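The woman who keeps the doll collection at Illden did not set out to own 1,783 of them. She started with two, both from a house clearance in Trurnport, and bought them for the clothes.

"I wanted the lace off one of the petticoats," she says. "Then I got them home and couldn't cut it."

She asked us not to print her name, as the collection isn't insured for what it would cost to replace. Most of it is kept upstairs, sorted by maker. The largest group is the Corrigan dolls, 714 in all, made with cloth bodies and painted heads. She has a few by Wuvano too, but she finds the eyes hard to match when one goes missing.

We talked in the kitchen.
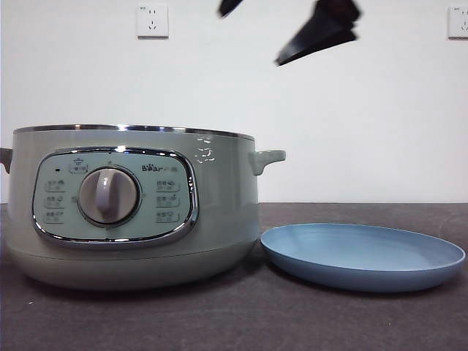
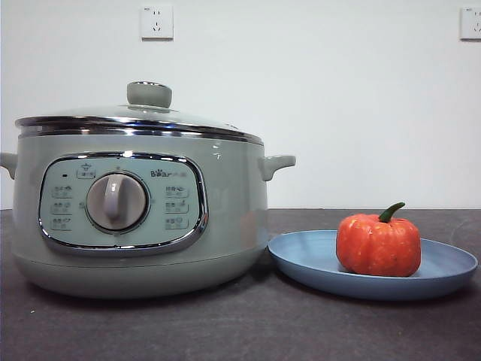
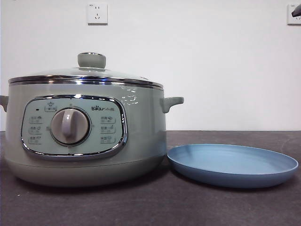
The cooker, and the worktop again in the last one.

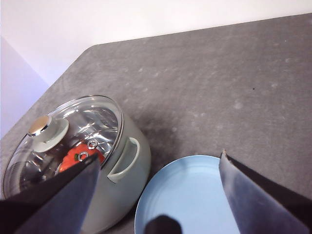

Repairs take up most of her evenings. A restringing job can be done in one sitting, but a cracked head might wait until November, when the fairs are over and she has the time. She won't repaint a face unless the owner insists.

"People want them to look new. I tell them to live with it for six weeks first and then ring me. Most don't ring."

She has sold very few. One Corrigan went to a buyer who had owned the same doll as a child, and she let it go for what she had paid. Asked whether she would ever sell the lot, she says she has had an offer and turned it down.

"He wanted to split them up. I've spent years getting the sets back together, so no."

She is still looking for a pair of brown leather shoes, size 2, with the buttons on.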